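Nustwood home care service puts folding tool purchase into March budget

Nustwood home care service will ask for money to buy 12 hand-held grippers in its next equipment budget, after a trial in which staff used them to handle clothing on beds. The plan goes to the Warell district office in March.

The service supports 39 households in Nustwood and the villages near Bundik. Much of the daily work is laundry: making beds, turning heavy blankets, folding coats and jackets. The managers want to know which of these tasks could later be given to a robot arm, and they prefer to begin with the small part of the machine, the hand, before they pay for the large one.
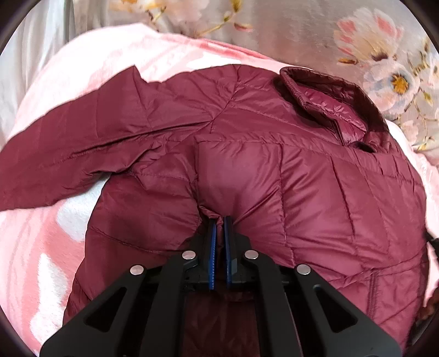

The gripper holds a fold of a down jacket between its two blue pads.

Each gripper costs 400 dollars in the offer received from Yang, the supplier. Spare pads are sold separately, and this was the point of longest discussion. The first version of the budget had no line for spare parts at all. The new version has one, and also a line for staff hours, as every person who uses the tool must first have a training session of four hours.

Sosina Jemal, who prepared the budget, said that winter jackets were chosen for the trial on purpose. A towel is flat and gives few surprises. A padded jacket is thick, it slides, and the sleeves go in different directions - if a gripper is useful with such a garment, it will probably be useful with simpler ones also.

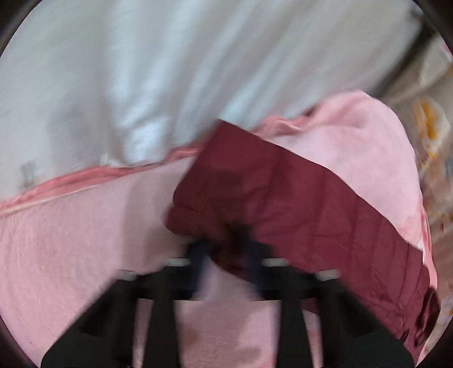 Polyxeni Koutsoukos remarked that she would rather see the money go first to a second washing machine, and that any gripper should be rented for one season before it is bought. She also asked who will pay for the repairs when the guarantee is finished. The budget paper does not yet answer this question.

Renting was considered. According to the paper, the rental offer becomes more expensive than buying after nearly 12 months, and the service expects to use the tools longer than this. A smaller order of four grippers is included as a second option in case the full amount is refused.

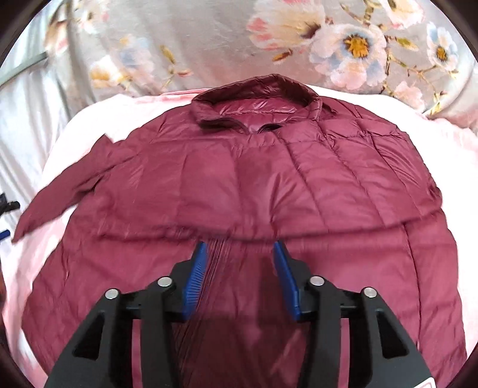 A jacket spread out on a bed, gripped below the collar.

No robot arm is in the budget for this year. The paper says only that the grippers should be of a type which can be fixed to an arm later, so that the training of the staff is not lost. Prices for arms will be collected during the winter and added as an appendix, together with the cost of insurance and the space needed for storage.
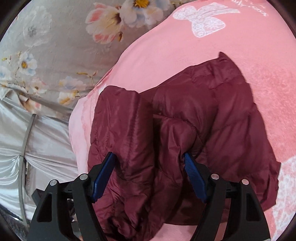

Burgundy puffer jacket on a pink blanket during handling work.

Households can send their comments to the Nustwood office before the budget is closed. Paper forms are available at the front desk, which is open until 4 p.m. and is closed on Sunday.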